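Rigoberto Tovar
Hilo sobre la comparación de efectores finales en tareas de salón: pinza Brimari de dos dedos frente a mano articulada Rillex. Mismo torso, mismos brazos, mismo controlador Zika. Solo cambia lo que va después de la muñeca.

Rigoberto Tovar
1/ Total de intentos válidos: 1.501. Descarto los que terminaron por parada de seguridad antes del primer contacto. Objetos: manta doblada y cojines cuadrados. Mobiliario: sofá tapizado en beige.

Rigoberto Tovar
2/ Empiezo por la manta. El agarre es bimanual, un punto por lado, con el borde superior apoyado en el asiento y el resto colgando por delante. La goma corrugada de los dedos trabaja bien con fieltro y tejidos parecidos. 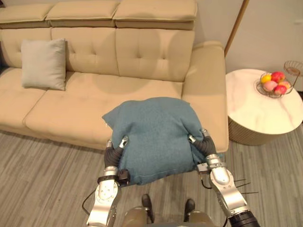
Rigoberto Tovar
3/ El problema de la manta es el grosor variable. Con consigna de posición, el dedo cierra de más en las zonas de un solo pliegue. Pasé a límite de corriente y dejé la posición como tope. Desde entonces no he vuelto a tocar ese parámetro.

Rigoberto Tovar
4/ El cable de muñeca sigue siendo el punto débil del montaje. Si el bucle es corto, limita el giro; si es largo, roza. Probé tres recorridos y me quedo con el que sale hacia fuera y baja pegado al antebrazo.

Rigoberto Tovar
5/ Con la mano articulada el criterio cambia. Para un cojín apoyado contra la base del sofá no busco pinzar el borde: entro con las dos palmas enfrentadas y aprieto por los laterales. El pulgar estabiliza y poco más.
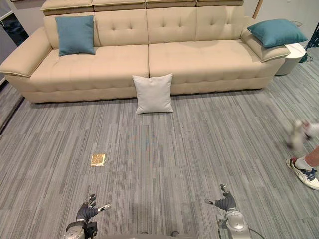

Rigoberto Tovar
6/ La latencia del lazo de mano con el firmware de serie era de 58 ms. Para tela es aceptable. Para objetos rígidos y ligeros no lo recomiendo, el contacto se detecta tarde y el objeto ya se ha desplazado.

Rigoberto Tovar
7/ Reparto de intentos: 940 con la pinza, el resto con la mano. No está equilibrado y lo tengo en cuenta. Cambiar de efector obliga a recalibrar la cámara de cabeza y eso consume media mañana.

Rigoberto Tovar
8/ Percepción: el cojín claro sobre tapicería beige da más falsos bordes que el azul. El segmentador de Ostapchuk mejora si se le pasa profundidad además de color, pero pierde las esquinas blandas.

Rigoberto Tovar
9/ La posición previa al agarre que uso ahora: manos abiertas, una a cada lado del cojín, pulgares hacia dentro, sin contacto. Desde ahí el cierre es simétrico y el planificador no tiene que resolver la orientación de cada dedo.

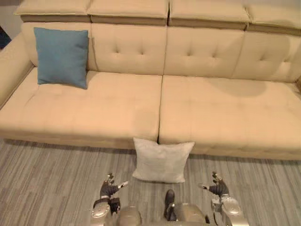
Rigoberto Tovar
10/ Pendiente para julio:
- repetir la serie de manta con la mano Rillex
- dedos de repuesto para la pinza, con goma más blanda
- registrar corriente por articulación a la misma frecuencia que la imagen

Rigoberto Tovar
11/ Me preguntan por el precio de los dedos de recambio. No lo publico, depende del pedido. El plano del adaptador de muñeca sí lo puedo pasar, escribidme por privado e indicad el patrón de tornillos de vuestro brazo.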